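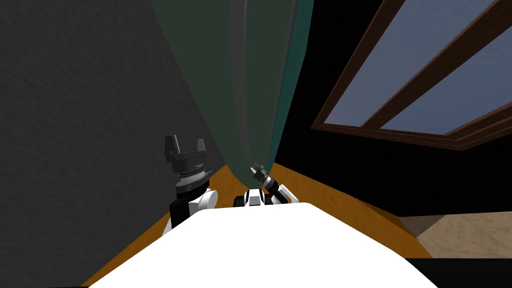

The dark gray wall in the corner, with its light mottled texture.

Murneo wall paint, mineral finish, dark gray. Reviewed 26/10/2026

I was looking for a dark paint for my small study, and I wanted a surface with a little movement in it. A flat color looks to me like cardboard. I bought two cans of Murneo after I had tried a sample of Jalus, which dried too blue for my taste.

The paint is thick and you must stir it for a long time. It has almost no smell. The first coat looked terrible, with stripes everywhere, and I was sure that I had wasted my money. The instructions say to wait 7 hours before the second coat. I waited one night, and after the second coat the stripes were gone.

What I like: the color stays calm in the evening, also under a warm lamp. Small holes that I had filled in February do not show anymore.

What I like less: it marks easily. If you touch it with a dry hand in the first weeks, you get a pale spot. The maker says it becomes fully hard after 28 days, and for me this was correct. Also the lid of the can does not close well a second time, so put the rest in a jar.

The roller matters more than I expected. With the short one I got the best texture, with the long one it made little drops on the floor.

I would buy it again for a study or a bedroom. For a hallway with children I would take something washable.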